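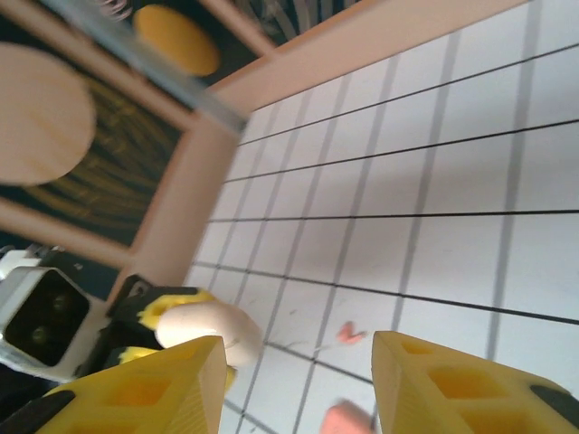
Notebook > Fernitz workshop > Booth and floor

August 9, 2021

I spent most of the morning on the little booth, mainly because I had promised Junhao Zeng I would write up the floor and wall covering before I forgot which parts I liked. The floor first, then. I'm still very fond of the white with the dark lines, it makes the whole thing feel bright and you can find a dropped piece in a second (I have lost enough small parts in my life to care about this). The price of a white floor is that every speck wants to be seen. There are a few dark ones and some smudges down by the small pink-orange bit, and I'd like to know if they lift with plain soapy water before I go reaching for the Isterik cleaner again. Last time that stuff left a film and I had to go over the floor 4 times with a clean rag, grumbling.

Note to self, the good rags are in the drawer under the window now. The Ireo roll is nearly finished and I've put it on the list, along with more of the wide tape.

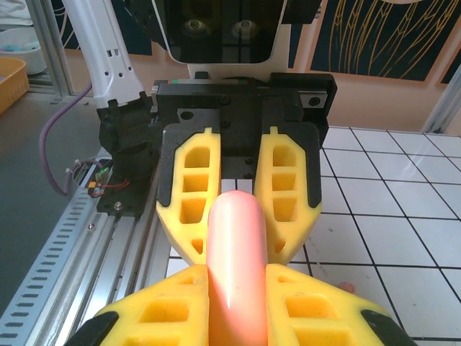 Also on the list: a proper box for the small pieces, with a lid. At the moment they go home in a bread bag, and smooth round things in a bread bag will find the one hole in it every single time. Junhao thinks a cutlery tray would do. I was going to argue and then thought about it over lunch, and he's probably right, so whoever gets to the shops first please pick one up. Anything that fits the 300 mm shelf will do.
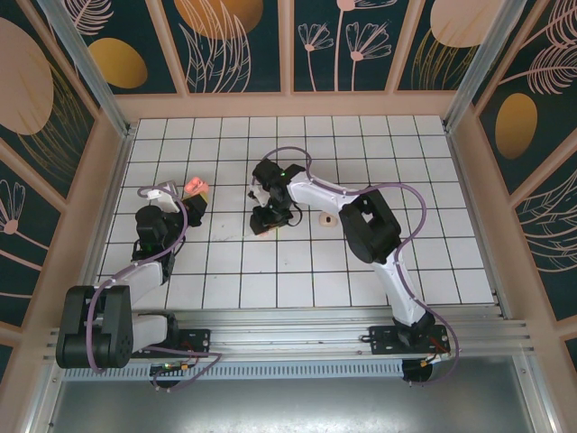
Wall covering. I went back and forth on this for ages, as anyone who shared an office with me in those weeks will remember, and Org's plainest gray nearly won. I'm so glad it didn't! The dark teal with the big peach and gold ovals is a joy to come in to, and the pink line flowers are pretty without being fussy. Peach borders stay too. The offcut is 900 mm long and rolled up behind the door, please don't use it for wrapping. The scuffs near the middle of the floor are faint, so I'll try a pencil eraser on one before anything stronger, and write down here how it went.

Filed under: Surfaces, Cleaning, Shopping list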